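Small satin things: keeping bows, ribbons and sashes fit to be seen

Every household has a drawer where the satin goes to die. Ours held a dress sash, several hair bows, the ribbon off a box of chocolates that was too good to throw out and not good enough to use, and an eye mask flattened by a torch. If yours is similar, set aside an evening and a clear table.

Start with the table

Wipe it down and let it dry properly. Satin finds every crumb, and it snags on things you would swear were smooth. Run the back of your hand over the wood first, and take your rings off. A pale surface suits black satin, and a dark one suits ivory, for the simple reason that you can see what you're doing.

Lint

Sticky rollers are fine on coats. On satin they can pull threads, and then you have a lint-free bow with whiskers. Use a barely damp microfibre cloth and stroke in one direction, along the shine. Black shows everything, so do it by a window in daylight. Doing it at 11 p.m. under the cooker hood is a mistake I have made twice.

Creases

Most creases will drop out with a little steam from a distance and a night left alone. If you must iron, use the coolest setting, turn the fabric wrong side up and put a clean cotton hankie in between. Keep the iron moving. Never spray water straight on, as satin takes a water mark very personally.

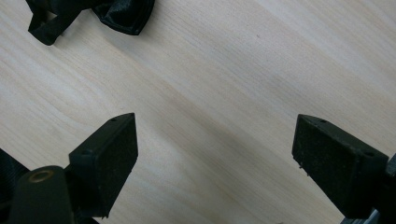 Bows are the awkward ones. Ironing the loops gives you something that looks as if it was posted under a door. Untie the bow if it will untie. If it's stitched, roll up a bit of tissue paper and push it into each loop, steam lightly, and leave the tissue in until the next day. Narrow straps and hanging loops can be pulled straight between finger and thumb while they're still warm.

Putting it all away

My neighbour Duygu Ağca winds her ribbons round cardboard tubes and pins the ends with a dressmaking pin, in colour order, which I find slightly threatening. I use a shallow Juvdale box with 3 compartments: bows on top of tissue, sashes loosely rolled, and a section for things I can't identify. Don't use rubber bands. They leave a dent, and in a warm cupboard they can go sticky and leave rather more than that.

Loose ends

A fraying ribbon wants a diagonal cut with sharp scissors and a dab of clear nail varnish along the edge. Test the varnish on a scrap first. The chocolate ribbon will do nicely, and you can stop pretending you were going to wrap something with it.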